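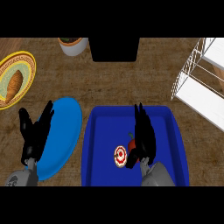 Figure 2. A loaf on a patterned plate, computer rendering.

Filed under: Food & Consumer Research
Shares 16 | Comments 2

4. What do people mean when they call bread "fresh"?

The literature on bread freshness rests on an assumption that we think deserves a harder look than it has had. It holds that when a shopper says a loaf is fresh, the shopper is reporting something about the loaf: how soft the crumb is, how the crust breaks, how long it has been out of the oven. Szewczyk's early survey work in Larnska took this for granted, and most of what followed took Szewczyk for granted. We did too, until the answers in our own survey stopped making sense.

The survey went to 600 households in Larnska and Nkuna. Each was asked to keep a bread diary for 16 days, noting where a loaf was bought, when it was cut, and whether the person cutting it would call it fresh. The diaries gave us 1175 usable entries. Entries with no purchase time were dropped, as were those in which two members of a household had plainly written over each other.

4.1 The softness account

If freshness were mainly softness, loaves sold in sealed bags should do well, as they stay soft for days. They did badly. Diary keepers in both towns were reluctant to use the word for bagged bread even on the day of purchase, and several crossed it out after writing it. One entry from Nkuna reads, in full, "soft but not fresh, it's never fresh." A defender of the softness account can reply that bagged bread is soft in the wrong way. Perhaps so. But once the account needs a right and a wrong kind of softness, it is no longer explaining very much, and we would like to see the two kinds told apart by something other than the shopper's opinion.

4.2 The oven account

The second common view is that fresh means recently baked. This fits the diaries better, though less well than its supporters suggest. Few shoppers know when their bread was baked. They know when they bought it, and they know what the shop was like. The Vokemeck bakery counters in Larnska receive part-baked loaves and finish them in small ovens near the door. Customers there used the word freely. At the Mundent market stalls, where bread is baked overnight and carried in before opening, they used it just as freely, and for loaves that had been out of the oven much longer. Whatever these people were tracking, it was not the clock.

We do not want to push this too far. The comparison was never planned, the two sets of customers differ in age and income, and prices at the stalls are higher. A person who has paid more for a loaf may want it to be fresh.

4.3 Shape and serving

A third suggestion comes from Zalewska, who argues that long, tapered loaves are judged fresher than tin loaves whatever their age, and that a loaf brought to the table whole on a plate is judged fresher than the same loaf sliced. Figure 2 has the kind of arrangement she means – an elongated golden brown loaf with darker ridges, lying across the pale green center of a plate. Her argument is appealing and we suspect there is something in it. Our trouble is with the evidence. Her judges worked from pictures alone, and a person looking at a picture has only shape and color to go on. Finding that shape matters under those conditions tells us little about kitchens, where the same person can squeeze the loaf, smell it, and remember which shop it came from.

The diaries offer weak support at best. Long loaves were called fresh more often than tin loaves, but they were also eaten sooner. When we looked only at bread cut on the day it was bought, most of the difference went away. What remained could be a real effect of shape or it could be noise, and we see no honest way of deciding from the present data.

4.4 A more modest reading

We are left with the thought that "fresh" is partly a word about trust. Diary keepers used it for bread from sellers they returned to, and held it back from sellers they had used once. This is a pattern, and we would not call it a theory. It could run the other way, with people returning to the shops whose bread they already like – a diary of this length cannot separate the two. We also note that 16 days of writing about bread may well change how a person talks about it. Several households said as much in their closing remarks, and one asked to be told what the right answer was.

Section 5 takes up the storage entries, where the wording of our own question caused further problems.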